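Search this site
Enter keywords
Search

Stanby Food Learning Room
Progress report to the Vuvden Fund
October 13, 2024

Prepared by Knut Janssen, project lead

This report covers the work done since our last update on the Yimyam food sessions for young children. The grant pays for table materials, room fittings and printed cards.

Room

The room at Stastano is now in regular use. The walls have been painted and the old shelving is out. We had planned to keep the two long benches but they were too high for the younger groups, so we moved them to the hallway and put the money set aside for refinishing them toward seating. The new stools are on order. Until they arrive the children stand, which has worked well enough for short sessions.

The ceiling lights are still a problem. They leave one end of the room dim in the afternoon, and the landlord has not given a date for replacing them. Desk lamps are covering the gap for now.

Materials

We have bought 160 pieces of play food out of the materials line. Most are single fruits and vegetables in a size that small hands can manage. Sorting took longer than planned – several boxes came mixed and had to be checked against the order. One box of bread and cheese pieces was sent back and we are waiting on the credit.

The table work is kept simple. A few pieces go out at a time, spaced well apart, and the children name them, match them to the cards and talk about where each one grows. Session leaders asked for fewer pieces per table after the first week, and we have followed that.

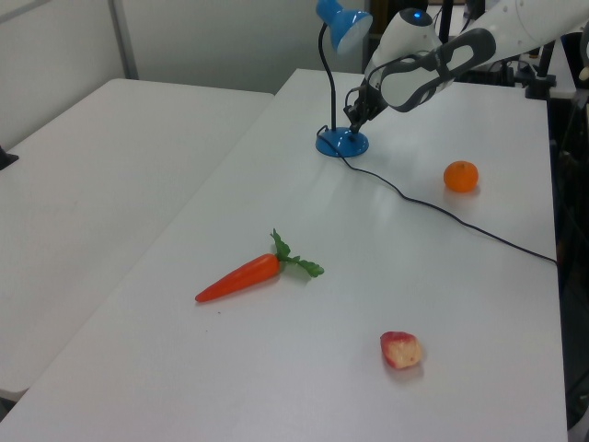

Toy carrot, apple piece and small orange on the white tabletop, with the blue desk lamp.

The carrot has been the most useful piece so far. Children who do not know the word in English usually know the vegetable, and the leafy top gets them talking about what grows under the ground. Citrus has been harder. Many of the children call every small round fruit an orange, and we have stopped correcting this in the first session.

Cards

The first 100 picture cards are printed and laminated. The second set is with the designer. We changed the type size after the trial and this added $1,080 to the printing cost, which we covered from the amount left over on paint.

Sessions

We have run seven sessions. Two local preschools have asked for dates later in October and we have said yes to both.

Next steps

Finish the second card set. Get a firm answer on the ceiling lights. Receive and assemble the stools. We are not asking for any change to the grant total at this time.

We use cookies to improve your visit. By continuing to browse you accept our cookie policy. Accept Decline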